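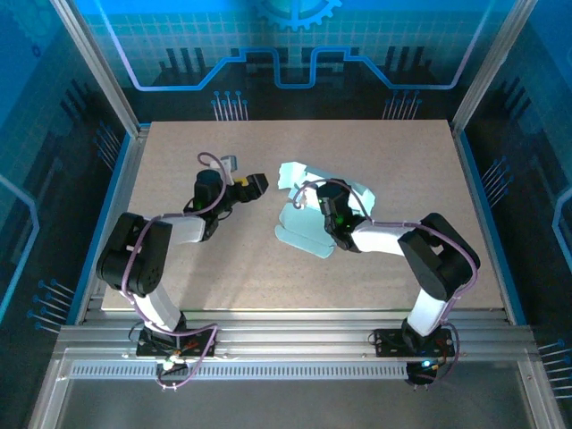 Print this page | E-mail this page

PORNIA ADDS PRINTED PANELS TO ITS FIGUEROA TABLE SURROUNDS

STIDDALE, October — Pornia, the maker of work tables and table surrounds, has today announced that printed panels will be offered across its Figueroa range. Customers ordering a table with a surround may now choose from seven printed designs for the back and side walls, in addition to the plain colours already listed.

The first of the new designs, Circuit, is a blue print which carries a gear outline at the top centre of the back panel, with a grid and clusters of pin-like lines. It is intended for benches in workshops, colleges and visitor areas, where the surround is often the part of the furniture that people notice first.

The panels stand between upright corner posts of aluminium and close off the back and both sides of the table. The front remains open. Customers who already own a Figueroa surround may order printed panels on their own, and no change to the posts or the table is required.

The work surface shown with the new panels is the beige speckled finish, which Pornia introduced at the request of customers who found a plain white top tiring to work at for long periods. It remains available in all table sizes — including those made to order — and can be combined with any of the printed designs.

"Our customers have asked for a surround that looks as though it belongs in the room," a spokesperson for Pornia said. "The printed panels give them that choice while keeping the same posts and the same table beneath."

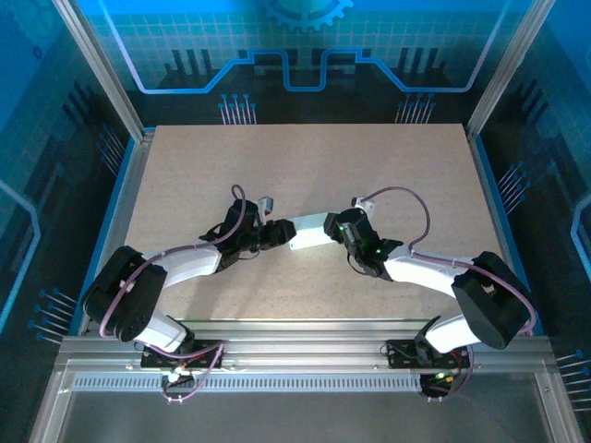
Circuit panels on three sides of a work table with the beige speckled surface.

All printed panels will be produced at the company's Stiddale works, where around 2,000 panels of all kinds are made each year. Orders will be sent out from the Landcombe warehouse within four weeks. Customers may also supply their own artwork, subject to approval before printing. Artwork should allow a clear margin of 15 mm on every edge, as this part of the panel may be hidden once it has been fitted.

Samples of the seven designs and of the table finishes may be requested by trade customers and by schools and colleges. A showroom display at Landcombe will be open to visitors by appointment from October.

About Pornia
Pornia designs and makes work tables, surrounds and fittings for workshops, teaching rooms and display areas. Its head office and works are at Stiddale, with a warehouse and showroom at Landcombe.

— Ends —

Search news releases Enter keyword Go

Contact the press office | Copyright Pornia. All rights reserved. | Back to top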